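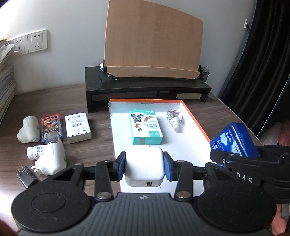

Paper, Plastic and Guesswork: What Our Household Throws Out

Last updated: April

For my semester project I picked household waste, mostly because I'd been arguing about bins with the people I live with since I moved in. We had to choose something from everyday life, track it for four weeks and write up what we found. Other people in my class did sleep, bus trips and coffee. I did rubbish -- and I ended up enjoying it a lot more than I thought I would (my housemates enjoyed it less).

Why I chose it

We're a share house of four in Grutport. We have a general bin, a recycling bin and a small green caddy for food scraps that lives under the sink and smells like it. Everyone in the house thinks they know how to sort. When I asked each of them where a milk carton goes, I got three different answers and a shrug. That was enough for a topic!

My question was pretty simple: how much of what we put in the general bin could have gone somewhere else? I also wanted to know if a cheap change, like moving a bin or sticking up a sign, would make any difference to our behaviour.

How I did it

I bought a hanging luggage scale and weighed each bag before it went outside. For the first two weeks I didn't tell anybody what I was looking for, only that I needed to weigh things. Then at the end of each week I tipped the general bin onto a tarp in the backyard, put on gloves and sorted it into paper, hard plastic, soft plastic, food, and everything else. I did this at seven in the morning so the neighbours wouldn't be out yet. They were out.

In week three I moved the food caddy from under the sink up onto the bench and taped a colour sign over the recycling. I left it that way until the end.

The scale isn't very good under 200 grams, so for small stuff like bread bags I saved it up and weighed it all in one go. Some of my soft plastic numbers are a bit wobbly because of this.

The paper problem

Paper was the category that surprised me, and it surprised me by being missing. We hardly threw any out. It comes into the house as mail, catalogues, takeaway menus and lecture notes, and then it just stays. When I went looking I found it in piles on desks, on top of the fridge and in a box in the hallway. We're treating flat surfaces as a very slow recycling bin.

So partway through I added a clean-out day, where everyone had to go through their own paper and decide what to keep. I didn't want to mix it with the weekly figures, so I've kept it as a separate result. The worst part is the window envelopes and the plastic sleeves. Our council's leaflet says to pull the plastic off first, and when you've got a whole heap to get through you really don't feel like it. One housemate gave up after ten minutes and went to make toast.
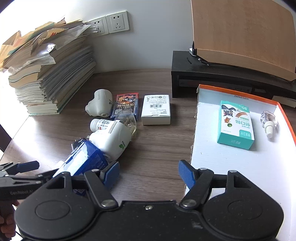

What I found

In the first two weeks, food was easily the biggest part of the general bin by weight. Crusts, peelings, half a tub of rice, a whole lettuce that never got opened. In a bad week there was 500 grams of bread alone, and all of it could have gone in the caddy. After the caddy moved up to the bench, the bread and peelings nearly vanished from the general bin. The forgotten leftovers didn't, and I think it's because nobody wants to open the container.

Soft plastic hardly changed at all. We averaged roughly 300 grams a week before the sign and much the same after it. That makes sense, as there was nowhere else for us to put it. The sign did help with tins and bottles, at least until the corner came unstuck and it flopped over.

Packaging from small things bought online was another one I hadn't thought about. A box inside a bag inside a box! The cardboard sorted itself out fine, but the little plastic windows and wraps went straight in the general bin.
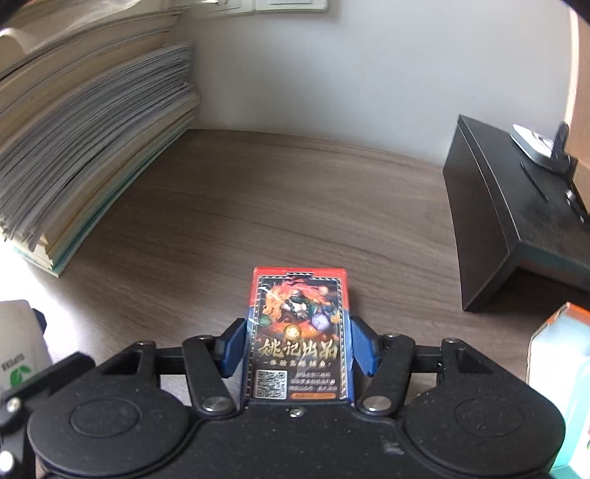

Does a greasy pizza box go in with the paper?

It depends on how bad the grease is. Our council takes the clean lid in recycling, and the oily bottom half can be torn up and put in with the food scraps.

What I'd change

Four weeks is short, and one of them had a birthday in it, which wrecked my averages. If I did it again I'd run it for a whole term, get a proper kitchen scale and move the caddy and put up the sign in separate weeks. As it stands I can't say for sure which one did what. I'd also ask a second house to join in, so I'd have something to compare us with.

The caddy is still on the bench. It still smells, but we empty it more often now.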